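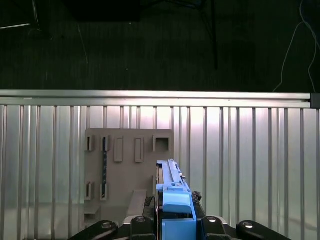
Filed under: Out and About / Workshops & Open Days

The Hunholm works at Trandville opened its doors for a morning in January, and I drove over from Buckley to have a look. Parking was on the gravel behind the loading dock. The gate opened at 10 and there was already a short line at the sign-in table.

Hunholm makes fittings and wall panels for sheds, greenhouses and small shopfronts. Sebastian Rusu took our group through. He started in the cutting bay, where aluminium comes in as long lengths and is sawn to order. The offcuts go in a bin by colour of finish and are sold by the kilo at the front counter.

The panel area was the part I had come for. They use a pale ribbed sheet that lets light through, and with a lamp behind it you get a soft glow and none of the glare you get from clear sheet. A silver rail with a groove along its lower part runs above it, finished with a black end cap. I asked whether the caps could be bought separately and they can, in packs of 2.

In front of the ribbed panel was a flat grey board with slots, raised tabs and a square opening moulded into it. I liked the matte surface, which would suit a potting shed better than anything shiny. Sebastian said the grey is the only colour they plan to offer this year.

Last year they sent out 3,855 panels, most of them to the Dodby side of the river. Lead time is 30 days, longer in spring.

Tea and date squares were in the lunchroom afterwards. The tour is free, but wear closed shoes, as they turned back one man in sandals. The washroom is across the yard and the path was icy. I came home with a bag of offcuts and a price list, and I still have to measure the north wall.

We use cookies to remember your settings and count visits. Accept | Manage preferences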